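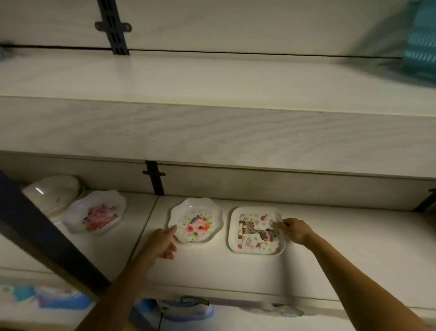 Mismatched dishes on store shelving – what order do you put them in?

Posted by Dirkberg, Wednesday, September 10, 2025

Hi all, I've taken over the housewares corner of a little secondhand and closeout shop, and the plates are driving me nuts. We get a bit of everything. Scalloped plates with flowers on them, a square one with a giraffe in a purple hat (I love him), plain white ovals, kids' stuff, and then one lonely bowl that matches nothing. The shelves are the white kind that hook into slotted uprights, so I can move them up and down, but they aren't very deep.

Right now I've got the patterned pieces in a row with one of each facing out, and it looks nice for an hour. Then people pick things up, put them down wherever, and by closing it's a jumble. I've tried grouping by color and I've tried grouping by shape. My last inventory had 1,263 pieces in the whole shop, so I can't fuss over every saucer.

Do you sort by pattern, by size, or by what it's for? And what do I do with holiday things in the off season?

Jindano

By what it's for, every time! I did dishes in a thrift store for 12 years and I went through the color phase too, it photographs great and it falls apart by lunch. Customers come in wanting a cereal bowl or a serving dish, so give them a bowl shelf and a serving shelf and they'll half keep it straight for you.

Within each shelf I stack anything that matches and keep the stacks to 5 at most. Taller than that and somebody wants the bottom one, and you know how that ends. Singles go next to the stacks, flat, with a bit of space so a hand can get in around the rim.
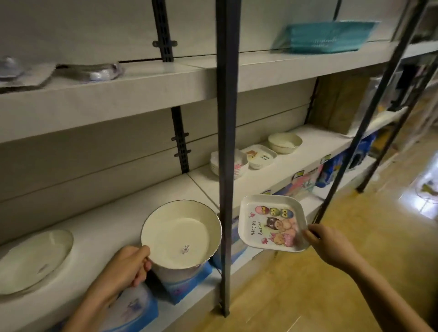

Covered dishes I always put at the end of a row, since people lift the lid and need somewhere to set it. And check your price labels while you're handling things – if the sticker is in the middle of the bowl, you can read it without picking the thing up, which saves a lot of wear.

For holiday stuff, I had one box per holiday in the back. Easter went away in May and came out again when the jelly beans did. If you've got no back room, give it one end of a low shelf and mark it down.

Zivska

just put the big ones at the bottom and small ones on top

Abera

Agree with Jindano mostly, but I'd keep patterned and plain apart within each type. A floral plate next to a plain white oval makes them both look like leftovers. Put the whites together in their own row and they look like a set even when they aren't.
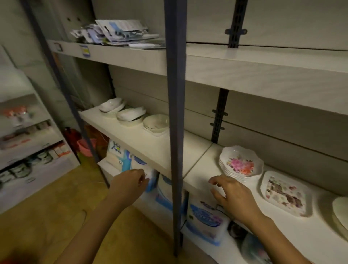
What I do at closing

1. Clear the top shelf first. Mine collects papers and packets all day long, and I can't think straight until they're gone.

2. Square up the stacks and pull any plate that's wandered in from another pattern.

3. Bring the singles forward to the front of the shelf, patterns facing the aisle.

It takes me one song and a half on the radio, two if it's been a Saturday. I'd leave the giraffe where kids can see him, by the way. He won't last the week.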